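Frequently asked questions about me, the blog and living in Masport

I get a lot of the same emails, and I do love them, but I'm slow at replying and some of you have waited weeks. So I've gathered up the usual ones and answered them properly. Last tidied up June 2023.

Who are you, then?

I'm Kelechi Aliyu. I grew up in a small, rainy town, worked in a library for longer than I meant to, and moved to Masport at the age of 38 with two suitcases and a kettle. (Yes, they sell kettles here. I know that now.) I teach English to adults in the evenings and write this blog in the mornings, when the flat is cool and the bakery downstairs has stopped banging its trays.

Why Masport?

I came for a fortnight to visit my friend Jummai Ogunleye, who had a spare room and a very persuasive way of talking about the sea. On the third day we took the ferry over to Andar, ate fried fish out of paper on the harbour wall and missed the last boat back, and the woman at the ticket office rang her sister, who put us up for the night and wouldn't take a penny. I went home, thought about that sister all winter, and handed in my notice in March.

Do you speak the language?

Better than I did! I can manage the market, the post office and most of a dinner party, so long as people don't all laugh at once. The telephone is still dreadful. I learn mostly from the radio and from my neighbour's mother, who corrects me through the kitchen window while she hangs out her washing, so I now have an excellent vocabulary for pegs and weather and almost nothing for banking.

Is it lonely?

The first winter was, a bit. I'd walk down to the front on Sundays and look at all those enormous families having lunch, and then go home and ring everyone I'd ever met. It got easier once I had a regular café and a regular bus, and people started asking where I'd been if I missed a day. If you're in that first winter yourself, do write to me. I may be slow but I will answer. 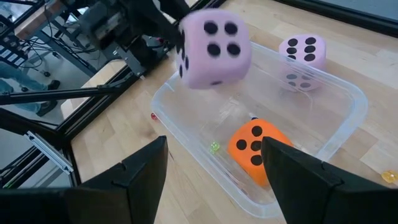
Pink foam die in mid-air, clear plastic bin on the floor.

What do you miss most?

Proper rain, my brother, and being able to make a joke quickly. Also crumpets — please stop posting them, though, they arrive in a shocking state and the customs form takes me longer than the eating.

How do I get from the airport into town?

Take the 73 bus from outside arrivals. It goes the long way round, past the salt works, but it's a lovely ride and you can see the water for most of it. The 115 looks quicker on the map and does get you to the old town, only it stops at the bottom of the steps, and there are a great many steps. I wouldn't do it with luggage.

Where should I eat?

Fudetti, on the corner by the fish market, for anything with beans in it. Go early, as they close when the pots are empty. Etim is smarter and a little dearer, with tables out the back under a fig tree, and it's where I take visitors on their last night. Both are shut on Mondays, as is nearly everything else.

Can I meet you for a coffee when I visit?

Very often, yes. Send me your dates well ahead and I'll do my best. I'm away most of August.

May I use something you've written?

Up to 20 lines is fine with a link back here. For anything longer, please ask first, and tell me a little about where it's going.

How do I get in touch?

The contact form at the foot of the page comes straight to me. Comments on older posts are closed, but I'm always happy to hear from you by email.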